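Laundry, floors and the red laundry

A few of you wrote back after last month's item on the hall closet to ask what I do about laundry, so I'm going to tell you, even though it doesn't make me look very organized. For years we had one enormous hamper in the bathroom. It held everything the household wore between one February and the next, as far as I could tell, and when you finally got to the bottom there was always one sock that had been there since the beginning.

So I gave the hamper away and switched to small baskets, the open kind, in plain off-white plastic with holes in the sides and a rim made to look woven. I got two of them from the home store in Reltcombe (they had a Plerkham one with a lid as well, but I've learned that a lid in my house is just a shelf). 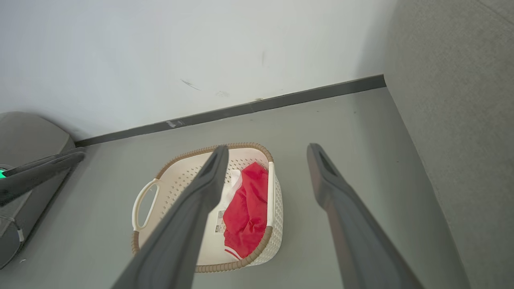
What I like about a small basket is that it fills up fast! You can't put off a wash for ten days, there's simply nowhere for it to go. Mine holds one decent load, maybe a bit more if you lean on it, and I can carry it down the stairs with one hand and hold the rail with the other. My knees have opinions about those stairs.

Red things get a basket to themselves. I know, I know, modern detergents and all that, but I once turned four pillowcases the color of a grapefruit and I'm not going through it again. Wendell Ferreira wrote in to say he soaks anything red in cold water and vinegar first. I tried it for three washes and couldn't tell you whether it did any good, though the laundry room smelled like a pickle jar. If you've had better luck, please write and tell me how much vinegar.

The other half of the job is the sofa. Clothes in our house get as far as the sofa and then they retire. I used to do a big sweep before bed, and now I just bring the basket to the clothes instead of the clothes to the basket, which sounds like nothing and has saved me a lot of grumbling. 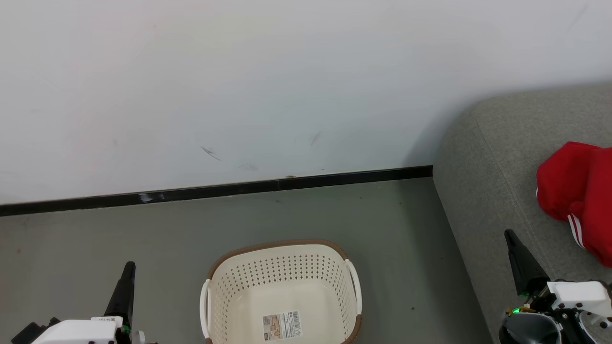

While you're down at floor level picking things up, have a look at your baseboards. Black ones show every bump from the vacuum, and white walls aren't any kinder. I go over ours with a damp sponge and a little Durus, then dry them with an old T-shirt. Scuffs on the wall I rub very gently - too hard and you get a shiny patch that's worse than the mark.

Next month I'm doing the drawer under the oven. Send me your questions about baking sheets before then, and if anyone has a good way to store the lids, I'd love to hear it.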